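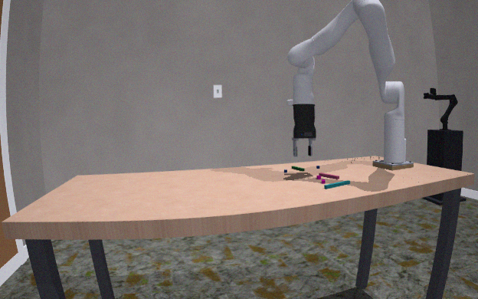
Simulated tabletop cell, gripper open over the block set.

Teleoperation data, March update
The Lesthorpe block-sorting set now holds 1000 demonstrations, all driven by remote control in simulation. Operators steer the gripper with a handheld controller; joint angles, finger opening and camera views are logged at every step. Block positions are drawn again before each run. Of the latest batch, 138 runs were rejected, mostly for dropped bars or long pauses before the grasp. Spahić format files load in Clilent without conversion. Brusavico will host the full set once it reaches 3000 runs. Operators should update their controller settings before the next session.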